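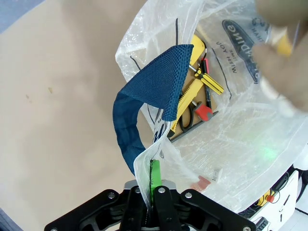

Wrist camera view, bag episode: the fingers hold the rim of the bag with the tool tray inside.

Recording Bag Episodes for the Packing Set

These steps are for anyone recording demonstrations at the Medve bench. They cover the bag tasks only. For boxes and bins, use the older page by Rhun Morgan.

Bags are harder to record than boxes. The film folds differently every time, it catches the light, and it can block the wrist camera for several seconds. The model has to see a lot of that to cope with it, so we collect more episodes per task here than for anything else: 400 for each bag task, against 200 for a rigid container.

What you need

One plastic bag from the supply drawer. Printed bags and plain bags are both fine.
The tool tray, loaded.
The prompt sheet for the task.
A second person to steady the bag if the task calls for it.

Before you start

1. Log in to Prernik and open a new session. Pick the task from the list. Do not type your own task name, as the export script matches on the exact text.

2. Home the arm and open and close the gripper a few times. If one finger lags, stop and tell Mali Craddock.

3. Check the wrist view. Both fingers should be in view at the bottom. Wipe the lens with a dry cloth.

4. Place the bag on the table within reach of the arm. Change its position and angle between episodes. Small changes count.

Recording an episode

5. Press record, then wait 3 seconds before moving. The trainer uses the still part at the start to line up the camera and joint logs.

6. Bring the gripper to the rim from the side the prompt sheet gives. Go slowly over the last stretch. Film moves when the fingers touch it, and a fast approach pushes the rim away.

7. Close on the rim. It's fine if the plastic crumples between the fingers. It's also fine if the fingers pick up something else along with the rim, as long as you tag the episode "mixed grip" afterward. We want those in the set.

8. Carry out the move on the sheet (lift, pull open, or drag). Keep the pace even. If the film covers the camera, carry on at the same speed and don't back out to get a better look.

9. Release, return to home, wait another 3 seconds, and stop the recording.

Helping hands

Some tasks have a person pressing on or holding the bag. A hand in view is allowed in those and should be tagged "assist". The helper should stay on one side of the bag and keep clear of the fingers. Agree on a word for stop before the first episode. The operator should also know where the red button is without looking for it.

Keeping or dropping

Keep misses. If the fingers close on air and you go back and get the rim on the next try, that is a useful episode, and the tag is "retry". After 5 tries, end the episode and mark it "failed". Failed episodes are stored separately and Tegwen Watkins goes through them when there is time.

Drop an episode only if:

the camera feed froze
the arm hit its joint limit and stopped
somebody bumped the table
the wrong task was selected in Prernik

Changing things between episodes

Move the tray inside the bag, turn it, or swap tools in and out. Close the blades of any cutting tools and put the caps on markers before they go in. Loose small items can sit in the bottom of the bag. Leave the table surface as it is unless the sheet asks for a cloth or mat.

Swap the bag when it tears at the rim. Small holes elsewhere don't matter.

Uploading

Upload at the end of each session, even a short one. Prernik shows a green check next to every episode that arrived complete. A gray mark means the joint log is missing, and uploading again normally fixes it. If it doesn't, note the episode number in the session comments and leave the files on the bench computer.

Page last changed 29 March 2024. Corrections go to Eluned Bellis.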